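## Gripper trials, round two: the wrist view wins a few friends

13th January

The short version for anyone skimming: we've now run both finger sets in simulation and on the bench arm, the long tapered ones are staying, and the controller swap everybody was dreading took one afternoon. The longer version is below, and I'm going to enjoy writing it, because this has been the most fun I've had in the Trekumari workshop since the conveyor project.

A quick recap if you missed the last issue. We had two candidates for the sorting cell. The Istotar fingers are short, square and wide, with a flat pad on the inside. The Benero fingers are long and narrow down to a tip, and they open wide. On paper the Istotar set should have been the easy choice. It's stiffer, it has more pad touching the part, and you can change the pads with one screwdriver (I have done it while holding a sandwich). We were all set to order a second pair and get on with our lives.

Then we loaded up the clutter task. Instead of one part sitting politely by itself, the arm gets a heap of mixed parts and has to pull out one at a time without shoving the rest out of reach. We ran 382 picks in the simulator, split evenly between the two sets, with the same heaps in the same order for each. The short fingers were lovely on anything with space around it, and then they'd come down into a heap and push the neighbors away with those square corners. Sometimes the push was gentle and it didn't matter. Sometimes a part ended up outside the tray and the run was over.

The long fingers just slip in. I watched a good many of those runs back at half speed, and there's a moment where the tips go down between two parts with hardly any space on either side and come up with exactly the one we asked for. I may have cheered. The team at the next bench have asked me to cheer more quietly.
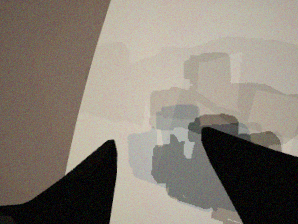 Camera placement was the other half of the work, and I'd argue it taught us more than the fingers did. We had been relying on the overhead camera for everything, and it's great until the arm swings in and covers the very part you're trying to pick. So we added a wrist camera to the simulated arm, looking out past the fingers, and trained the pick planner on both views together. The cost is plain enough: the black fingers take up a big share of the lower half of the view, and the parts beyond them come through as blurry gray and blue-gray blocks with stepped edges. I had expected to hate working with that. But the gap between the tips stays wide and open, and the planner seems to care much more about what sits in that gap than about crisp outlines. With both views on, failed picks in the cluttered heaps dropped from 43 to 22 for the same set of runs, and all we changed was the camera setup.

We did try turning the wrist resolution up. It makes much nicer pictures, and I'd love to put them on the wall, but each training run slowed down so badly that we lost most of a day for no gain we could measure. Low resolution stays for now. If anyone has a sharper small camera model they'd like us to test in the simulator, send it over and I'll happily give it an evening.

### On the real arm

The bench arm is the older Msimang, the one with the dented elbow cover. It isn't fast and its cable loop catches on things, but it repeats well and everyone knows how to drive it. We fitted the Benero fingers first. The mounting holes didn't line up with our plate, so there's a little adapter in between, and that moves the tips out by 15 millimeters. Please remember to change the tool offset if you swap the fingers back! I forgot once and drove both tips into the foam mat. The mat has a pair of neat dents in it and the fingers are fine.

Real heaps are messier than simulated ones, of course. Parts lean on each other, or roll when you lift the one that was holding them up. Shiny parts give the overhead camera trouble under the window in the afternoon, so we've been running with the blind down. Even so, the long fingers behaved much as they had in the simulator, which made me very happy. Where they struggled was weight. The heaviest parts made the tips spread a little, and a couple of slow slides ended in a drop. The short fingers never let go of a heavy part, and I want to be fair to them about that. If your job is one solid part at a time in a fixed spot, they're the ones I'd put on.

### The controller

We also moved from the old controller to the new one, and I'd blocked out most of a week for it. We needed an afternoon. The motion settings carried over with small changes, and the grip force can now be set for each pick, where before we had one value for everything. That alone might fix part of the heavy-part problem, and I'm itching to try it. The stop button has moved to the left side of the bench. Go and press it once when the arm is idle so your hand learns where it is.

One niggle: the new controller waits a beat after the fingers close before it reports a grip. It's a short pause, but over a full tray you notice it. There's a setting for it somewhere in the menus and I haven't found it yet.

### Next up

- Rubber sleeves for the long fingertips, in two thicknesses, to see if they stop the slides
- A rerun of the clutter task with force set for each pick
- A wrist camera on the bench arm, mounted to match the simulated one as closely as the bracket allows
- Trying the short fingers with the corners rounded off (a suggestion from the next bench, and a good one)

The run logs are on the shared drive in the gripper folder, short and long fingers kept apart. Please don't rename the files, as the plotting script is fussy. If you'd like a turn on the arm, the sign-up sheet is taped to the cabinet, and there's plenty of space on it before lunch. We have the bench until May, when the conveyor needs the floor back.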